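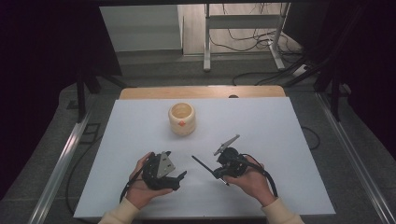
**From:** Ifor Hopkin
**To:** drisedton-tapes
**Subject:** Re: Order of work for the remaining cassettes

Rhydian Nicholas wrote on Thursday:

> Hi all,
>
> I went through the boxes from the Drisedton library basement last night and I'd like to settle a few things before we go any further.
>
> 1. The box labels don't match the index cards. Box G is marked "Mill interviews" and most of what is in it is the church bell recordings. Do we go by the box or the card?
>
> 2. Are we copying both sides of everything? A lot of the B sides look blank. If we skip them we save half the time.
>
> 3. File names. I have been using the speaker's last name and the side, so "Parry-A". I now have four files that want to be called "Parry-A".
>
> 4. What are we doing about noise? I ran one tape through the hiss filter in Zaltine and it sounds a lot cleaner, but my wife says he sounds like he is talking through a sock.
>
> I can keep going on the ones I have at home, but I'd rather not do them all twice.
>
> Rhydian

Taking these in order.

> Do we go by the box or the card?

Neither one, for now. Go by what is written on the cassette shell. The tapes were moved between boxes at least twice, once when the reading room was painted and once when the basement had water in it. The cards were typed before either of those, so they tell you what was recorded but they won't tell you where it is. If the shell has no writing, play the first minute. Nearly all of the interviewers gave the speaker's name and the month at the start.

Please don't put tapes back in the "right" box as you go. I tried that with Box C and lost track of which ones I had already listened to. Leave each tape in the box where you found it and write the box letter in the spreadsheet. We can sort them when everything has a number.

The church bell tapes are not part of the 300 we agreed to copy. Set them aside. They belong to the ringers and I will ask if they want them back.

> Are we copying both sides of everything?

Yes. I know it doubles the time at the machine, but you don't have to sit there for it. Start the side, set a timer, and go do something else.

Here is why I'm firm on it. The interviewers often ran out of tape and turned the cassette over without marking it. On the Gape Farm tapes the whole story of the flood is on the B side, after a long stretch of nothing. I had that one down as blank. If you look at the level meter for the first few seconds and decide from that, you will miss it.

If a B side is truly blank from end to end, write "blank, checked" in the notes column and delete the file. We don't need to store silence.

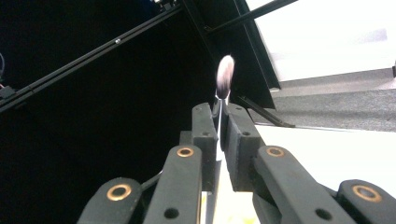 A few people have asked how long all this will take. A full cassette is an hour or an hour and a half of playing time, plus a few minutes at each end for winding and typing in the details. I can do two in an evening without getting careless. Past that I start leaving things out of the spreadsheet. We have 70 copied so far. If the three people with working decks keep to a couple of evenings a week, we'll be through the interviews well before next summer, and I don't see a need to go faster.

Wind each tape all the way forward and all the way back before you copy it. Some of these have sat in one position for decades and the first few turns can stick. If a tape squeals, or the deck slows down, stop it and take it out. Put a rubber band around the case and bring it to me. Don't try to pull it through.

> I now have four files that want to be called "Parry-A".

We should stop using names in the file names. Half the valley was called Parry and the spelling on the shells changes from one tape to the next. Use the number from the spreadsheet, four digits, then a dash and the side:

 0042-A
 0042-B

Speaker, date, place, and subject all go in the columns. If we later find out that we had the wrong Parry, we change one cell and the file stays as it is.

For the files you have already made, send me the list and I'll give you a block of numbers. I'd set aside 50 for you, which should cover what you have at home and leave some over. Don't reuse a number if you make a mistake. Just skip it.

> What are we doing about noise?

Leave it alone on the master copy. Save the plain recording with no filter, no volume leveling, and nothing trimmed off except the dead air before the tape starts. That is the one that goes on the two drives and is never edited.

If you want to make a cleaner version for listening, fine, save it under the same number with "-listen" on the end. I agree with your wife about the filter. I tried the same setting on one of the quarry interviews and it took out the clock in the background along with the hiss, and I missed the clock. At half strength it is easier on the ear.

Set the record level so that the loudest talking stays a bit under the red. The interviewer was usually closer to the microphone than the speaker, so check it against the interviewer's voice. Laughing will go over now and then and that's all right.

Two other things while I'm writing.

The Clorkiria Room at the library is ours again on the usual evening from September on. The table by the window has been given to the map group, so we have the long one at the back. Bring your own extension cord. The outlet near the door is loose and the deck cut out twice on me there last time.

Also, we need to agree on what we do with the tapes where someone talks about a neighbor by name. There are a few that I don't think should go up on the website, even though everyone in them is gone now. I've put a "hold" column in the spreadsheet. If you hear anything that makes you stop and think, put a Y in it and add the time on the tape. You don't have to write down what was said. We'll go through them together later.
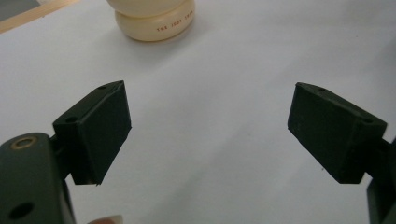
*White tabletop, with the cream-colored cylinder and its red lettering toward the back.*

Rhydian, can you send me the list of what you have finished before the weekend? A plain text file is fine. Put the old name and the side on each line and I'll do the rest.

If anybody has a spare belt for a front-loading deck, let me know. Mine is starting to run slow when it's cold in the house.

Ifor

--
drisedton-tapes
To leave the list, send a message with "leave" as the subject.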